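Ketura Project
Progress Report to the Van Hecke Fund
Submitted by the Beltivcombe Office, June 9, 2020
Prepared by Els Jacobs, Project Lead

1. Purpose of this report

This report covers the second period of the grant awarded to the Ketura project for the study of everyday object handling. As agreed with the Fund, it gives particular attention to the demonstration visit held at Avbridge in April, which was the main public deliverable of the period. Spending is reported separately in the financial statement.

2. Work completed before the visit

At the close of the first period, the project had a working procedure for recording grasping tasks with a hand-held gripper, but the procedure had been used only by our own staff. The Fund's reviewers asked whether people without training could follow it. Jeanine Brouwer rewrote the operator instructions in response. The new version fits on a single sheet and is organized by task, with the safety notes placed first.

The list of test objects was also revised. The earlier list relied heavily on rigid items such as blocks, cups and small boxes. Reviewers noted, correctly in our view, that many goods in homes and shops come in soft packaging, and that a rigid object tells us little about how a bag folds or slides when it is held. Packaged snacks were added to the list for this reason. They are inexpensive, easy to replace and varied in shape and surface.

3. The demonstration visit at Avbridge

The visit was attended by 36 guests, including two representatives of the Fund. Guests were received in groups, and each group spent around 2000 seconds at the handling table before moving on to the discussion. The room was furnished as an ordinary living space, in keeping with the aim of the project.

Each session began with a short introduction by Ms. Brouwer, followed by a demonstration of the gripper by a member of staff. The operator worked at a table laid with a checked cloth, with a mixed set of snack packets placed close together in front of an orange cardboard box. The task was to take hold of one item at a time from among the others.
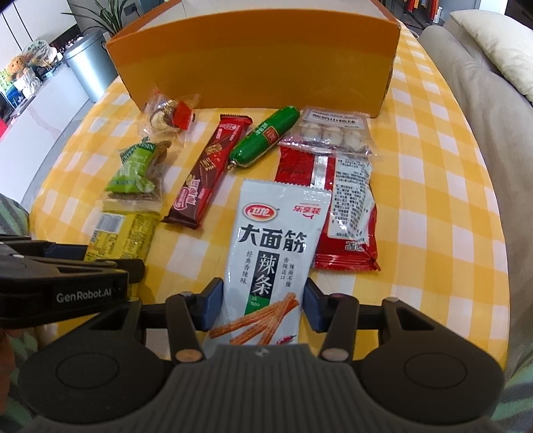 Guests were then invited to try the task themselves. Participation was voluntary, and 9 of the guests chose to do so. Most needed only a brief explanation before making their first attempt. Several remarked that closing the fingers on a soft bag called for more care than they had expected, and one asked whether the same tool could be used with fresh produce. That question falls outside the current grant, but it has been recorded for later discussion.

The sessions also showed two weaknesses in our preparations. The first concerns the layout of the table. When packets overlap, a new operator tends to pull at the top item before deciding how to approach it, and the items below are moved as a result. The instruction sheet says nothing on this point and will be amended. The second concerns the discussion period, which was too short. Guests from retail had detailed questions about packaging materials – in particular thin plastic wrappers – and these could not be answered fully in the time allowed. Written replies were sent to them after the visit.

4. Comments received

A feedback form was given to all guests. Comments on the practical part were favorable. Comments on the introduction were mixed: some guests found it clear, while others felt that it assumed too much knowledge of earlier work. We accept this criticism. The introduction was first written for technical partners and had not been adapted for a general audience.

The Fund's representatives asked that future demonstrations include a wider choice of household items, and that the order of tasks be the same for every group. Both requests have been accepted.

5. Work planned for the next period

The operator instructions will be reissued with a section on overlapping items. A further 8 objects will be added to the test list, with preference given to flexible and transparent packaging. A second visit is proposed at Beltivcombe, subject to the Fund's approval – the room there is smaller, and attendance would have to be limited.

No change to the budget or to the end date of the grant is requested. Questions about this report may be addressed to Els Jacobs at the Beltivcombe office.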